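Drarnach Riders Club
Minutes of the winter meeting, Jan 23, 2025
Held in the upstairs room, Hartley

Present: 20 members. Apologies were received and noted. The minutes of the previous meeting were read and approved with one correction to the spelling of Floston.

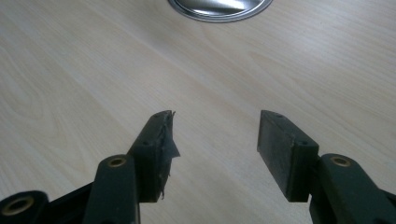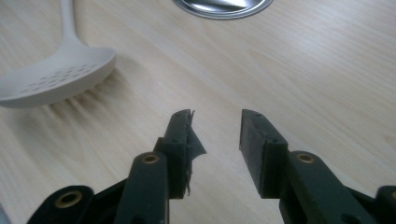
Tabletops, with a round metal object in the first and a white slotted spoon in the second.

1. Enduro race, June
The race will use the Danex trail, the lower Floston trail and five other stages, making 7 in all. The entry cap was discussed. Last year 84 riders started and the shuttle ran late all afternoon. A proposal to raise the cap was put to a vote and did not pass. The cap stays where it is. Online entry will open to members one week before everyone else.

2. Trail work
The second berm on Danex has washed out again and the drain above it is blocked. Digging cannot start until the ground firms up. The landowner has agreed to let us bring a small excavator in by the north gate, provided the gate is kept shut and the track is raked afterward. The wooden drop near the bottom of Floston is to stay taped off. Two boards are soft and the left post moves. It was agreed to rebuild it a little lower, with a longer landing.

3. Money
The club will set aside $500 for lumber, screws and gravel. Any spending over that must come back to a meeting. The bill for the race radios is still being disputed with the rental firm and was held over.

4. Junior riders
There was a long discussion about the age limit for the full course. Some members wanted riders under 16 to skip the last stage. Others felt a chaperoned practice run would do. No decision was made. The race insurer will be asked in writing what it requires.

5. Parking
The lower lot at Hartley filled up early at the fall ride and cars were left on the verge. Signs will be put out next time and the field opposite will be requested.

6. Other business
A full-face helmet, size medium, was left in the shuttle van and has not been claimed. The club jersey order closes when the sizes are in. Sleeve length was raised again and left as is.

The meeting closed at 8:50 p.m. The next meeting will be held in the same room.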